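Speaker notes: battery ageing and the charge limit setting
Session slot 19, small hall. Speaker: Golnar Rahimi. Slides by Iolo Yorath.

Slide 1. Title
Give name and team. Questions at the end, except for corrections to units, which can be shouted out.

Slide 2. What the talk covers
Phone batteries lose capacity in two ways: through use (cycle ageing) and through time (calendar ageing). Most phone menus now have a setting that stops charging at 80 or 85 per cent. The talk looks at what that setting does, how we tested it, and what a buyer of a second-hand handset should ask.

Slide 3. Terms
A cycle is one full capacity's worth of discharge, in any number of parts. Two half discharges make one cycle. State of health is present capacity over rated capacity. Say this slowly. Last time, half the room took state of health to mean the charge level shown in the status bar.

Slide 4. Test handsets
Six Cullov handsets, same model, same firmware. Three charged to the full level, three held at the limit. All bought through normal shops. Zdenka Nedeljković ran the bench and wrote the logging script. Stestov supplied the load board at the usual price, so there is no sponsorship to declare.

Slide 5. Method
Discharge at a fixed current to the cut-off voltage. Rest one hour. Charge with the supplied adapter. Repeat to 800 cycles. Capacity check on every fiftieth cycle, done with a full charge on both groups so the figures can be compared. Room held at 25 degrees.
If asked: the capacity check does expose the limited group to a full charge. We accept this. It is the same number of checks for each handset.

Slide 6. Logging fault
The script dropped 1,473 samples in September when the bench computer updated itself and restarted. No capacity check fell inside the gap. The gap is shown in grey on the chart. Do not skip this slide, even if running late.

Slide 7. Results
Chart only. Let people read it. Points to make:
The limited group kept more capacity at every check after the first two.
The spread inside each group is wide. One full-charge handset sits close to the limited group for most of the run.
Three per group is a small sample. The direction is clear, the size of the effect is not.

Slide 8. What the setting costs
A phone stopped at 80 per cent gives a fifth less running time from the first day. For someone who charges at a desk, this rarely matters. For someone out until 10 pm, it may. Prys Morris has the figures for screen-on time if pressed.

Slide 9. Pause
Leave up while Emlyn Ruddock swaps the microphone.
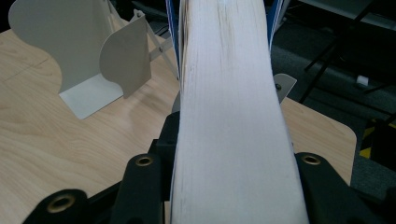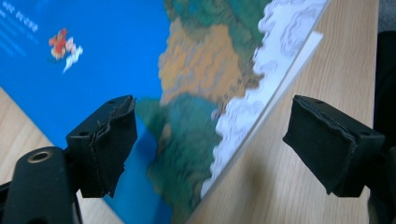
Slide 10. Buying second-hand
Ask for the cycle count and the state of health figure, both from the phone's own menu. Pandance and Phillips list the two on separate pages, so ask for both screenshots. A low cycle count on an old handset still leaves calendar ageing to account for.

Slide 11. Next run
Same method at 35 degrees, with a third group held at 60 per cent. Bench is free from the spring. Raw logs are available on request as plain CSV, one file per handset.

Questions. Repeat each one into the microphone before answering.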